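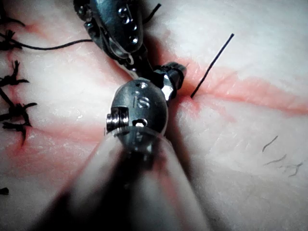
I have an old Jerner down jacket, the short shiny quilted kind, and I need help with two things before the cold gets here. I paid 183 dollars for it in March at a consignment place and I love it to death, but the seller couldn't tell me anything about its age. The snaps are plain polished metal with no writing at all. I was hoping for a mark of some kind, even just a couple of letters like the "IS" engraved on that steel head above the little hole, so I'd have something to search for. The only number I've found is 3,646 on a tiny tag inside the left pocket. Is that a style number? A lot number? I have no idea.

The second thing is the bigger problem. There's a tear on the front, on the second baffle down, maybe the length of my thumb. It's leaking down every time I put it on (my car looks like I keep chickens). The tear is clean, no missing fabric, but it runs at an angle across the shell and it's right where everybody looks. I've read that you should tape it, that you should never tape it, that you should sew it, and that sewing only makes more holes for the feathers to come out of. So which is it? I can sew on a button and hem pants and that's where my skills end.

The shell is nylon as far as I can tell and the color is a sort of dark plum. The lining is fine. I'd like to keep wearing it, I'm not planning to resell.

Thanks!!
Yurani Huanca

**Asked August 23, 2012 in Coats & Outerwear**

---

## 3 answers

### Viktória Kocsis

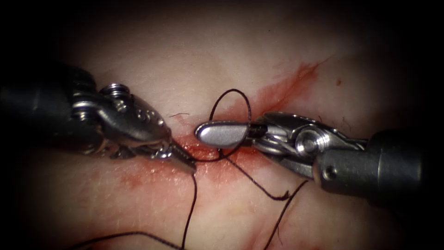 Sew it, but do it by hand and go slow. I've fixed four or five of these for family and a machine is the worst thing you can use on a thin quilted shell, it chews it up and pulls the filling into the seam. Get the finest needle you can stand to hold and polyester thread, and please match the color! Black thread over something pale jumps right out at you, look how the black suture shows against that light surface. On your plum you could get away with a shade darker but never a shade lighter.

What I do:

1. Poke the loose down back in with the blunt end of a pencil. Don't pull on the feathers that are sticking out, they bring their friends.
2. Slip a piece of thin downproof nylon in through the tear so it lies flat behind it. It should be bigger than the tear on every side.
3. Pin through the shell and the patch only. Feel with your fingers that you haven't caught the lining.
4. Ladder stitch from one end to the other, starting a bit before the tear and finishing a bit after.
5. Tie off and bury the tail inside.

Then a very thin line of seam sealer on top if you want. Let it cure overnight.

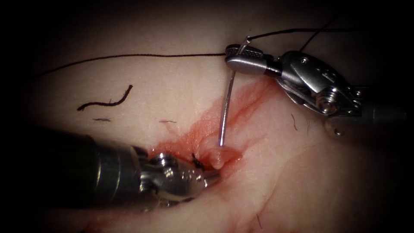 *Two instruments at work, with the jaws of the lower-left one pressed into the tissue.*

As for a tear at an angle, don't let that scare you. It stretches more than a straight one so keep your stitches small and snug, and if it starts to pucker, stop and back out two or three. I always think I can pull it flat at the end and I never can.

I can't help with the tag, sorry. My husband had a Skandari parka with a number in the pocket too and we never figured that one out either.

---

### Vilmos Magyar

just get the clear repair tape. 50 cents worth of tape and you're done. mine has been on a ski jacket for three winters. round off the corners with scissors so they don't lift

---

### Tihomir Janevski

I'd go along with Viktória on the patch behind, but I'd add tape first if you're nervous about your sewing. Put the tape on the *inside* piece, sticky side facing out through the tear, close the edges together on it like you're closing an envelope, and then stitch. The tape holds everything still so you don't need three hands.

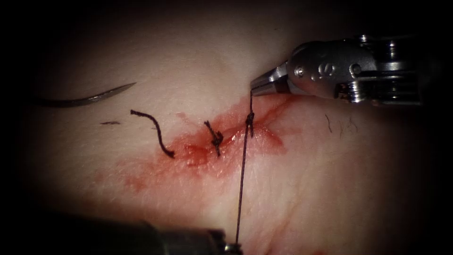
Do a practice run on something you don't care about, too. I used the sleeve of a dead windbreaker and my first try was awful, big loopy stitches, the whole thing bunched up like a drawstring bag. By the third one I was happy enough to touch the real coat.

One thing on the tape-only idea: it works, but on a shiny shell you'll see the edge of it from across the room, and old adhesive is miserable to clean off if you ever want a tailor to do it properly later. For a tent, sure.

About the number, my guess is style number. I have a Jerner vest with 465 in the same spot, same little tag, and a friend with the identical vest in another color has 465 too, so it can't be a serial. That won't date it for you. Check the zipper pull and the care label, and if the care label has more than two languages on it post a photo, I'd be curious.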